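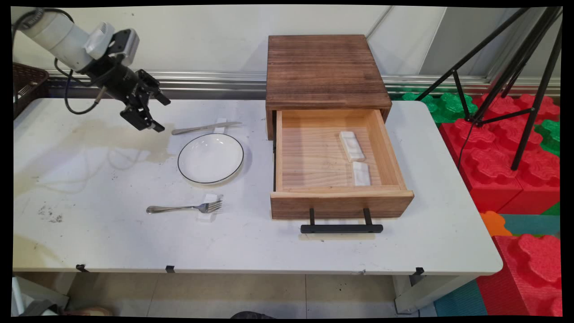 Figure 1. The arm at the shared bench, with the place setting and the drawer cabinet in position.

Workshop Robotics: Building and Running a Small Arm
Handout 4: The Table and Drawer Exercise
Course leader: Olumide Ekpo. Bench supervision: Euan Cruickshank.

4.1 Purpose of this handout

Members who have completed Handouts 1 to 3 will have a mounted arm, a working gripper and a control program that moves the fingertips to a stated point above the bench. This handout covers the first full exercise carried out at the Falulholm workshop. It may be repeated at home, provided that the table is rigid and the base of the arm is firmly fixed.

4.2 Laying out the bench

The exercise uses one plate, one knife, one fork and a small cabinet with a single drawer. Cutlery that lies flat on a hard surface is difficult for a two-fingered gripper to pick up, as the fingertips meet the table before they can close round the metal. Each piece is therefore laid with one end on a small white holder. In Figure 1 the knife rests on its holder near the tip of the blade, and the fork is supported at the head.

The cabinet stands to the right of the setting with the drawer facing the front of the table. Members should check that the drawer can be pulled fully open without its handle catching on any clip or cable. Marks and stains on the tabletop do not affect the exercise, but crumbs and sawdust must be brushed off before the arm is switched on.

4.3 Setting the working limits

The height of the table is entered first, using the page headed Surface in the Gashaw control program. The lowest permitted position of the fingertips is then set 4 mm above that figure. Members who skip this step will usually bend a fingertip, and spare fingertips are charged to the member.

Next, move the arm by hand through the whole of its intended path with the motors off. Watch the cable throughout. It should hang in an easy loop at every point, and should never be drawn tight or pass beneath the gripper.

4.4 Procedure

Run the arm at the slow setting until two complete passes have been made without a stop.

(a) Bring the gripper to a point above the table, to the left of the knife, with the fingers pointing down.
(b) Close on the handle of the knife and raise it by 40 mm.
(c) Carry the knife over the open drawer and lower it before releasing.
(d) Repeat for the fork.
(e) Push the drawer shut with the closed fingers, keeping them level with the handle.

Stage (e) causes the most trouble. The Plollex motors supplied with the Ilirow kit will go on pushing against a jammed drawer until the current limit is reached, so the limit should be lowered for this stage alone and restored afterwards.

4.5 Records

Enter each attempt in the bench book, with the speed setting and the stage at which any stop occurred. Failed attempts are to be entered in the same way as successful ones. Completed records for this exercise are due in June - late entries will be held over to the next course.

Handout revised March 31, 2024.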